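Product Review: Flilico Report Designer, Version 3

Flilico Report Designer is a desktop and browser application for building scheduled business reports from relational databases. The review team evaluated version 3 over one full reporting cycle, using a licensed copy and the standard documentation. The purpose of the evaluation was to determine whether the product could take over monthly statements and inventory listings now produced with Grevska, an older tool that many finance departments still have in service.

Installation was completed without assistance. The setup program checks for a supported database driver before copying any files, and the administrator is asked to choose a folder for stored templates. This choice should be made with care. Moving the template folder later requires every scheduled job to be saved again, a point the manual mentions only in an appendix.

The design window will be familiar to anyone who has worked with banded reports. Fields are dragged from a list on the left and dropped into header, detail, or footer sections. Grouping and subtotals are set in a single dialog box, and page breaks behave as the preview suggests. Expressions are written in Flisetti, the vendor's own formula language. It is compact and well documented, although its date functions differ from those in common spreadsheet programs and will need to be learned.

The main test document was an inventory listing of 618 pages. It was exported to PDF in 80 seconds, with column headings repeated correctly on each page. The same listing exported to a spreadsheet file was less satisfactory -- merged cells appeared wherever a text box did not line up exactly with the column above it.
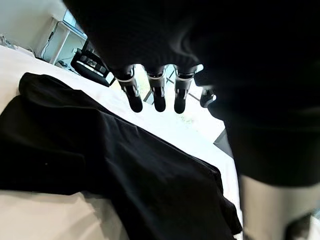 Michalík, responding to an advance copy of this review, reported that the merged cells can be avoided by turning on the snap-to-column setting before the first field is placed. Applying it to a finished template did not help, and two of the older layouts had to be rebuilt.

Scheduling is handled by a separate service. Jobs may be sent by e-mail, saved to a shared folder, or both. Failed jobs are recorded in a log, but no alert is sent unless one is set up for each job individually. A single default alert would be a welcome addition.

The standard license covers 20 named users. Viewers who only open finished reports are included in that number, and larger offices should allow for this when comparing prices.

Rating: recommended for departments that produce printed or PDF reports. Offices that depend on spreadsheet exports should test their own templates during the trial period before placing an order.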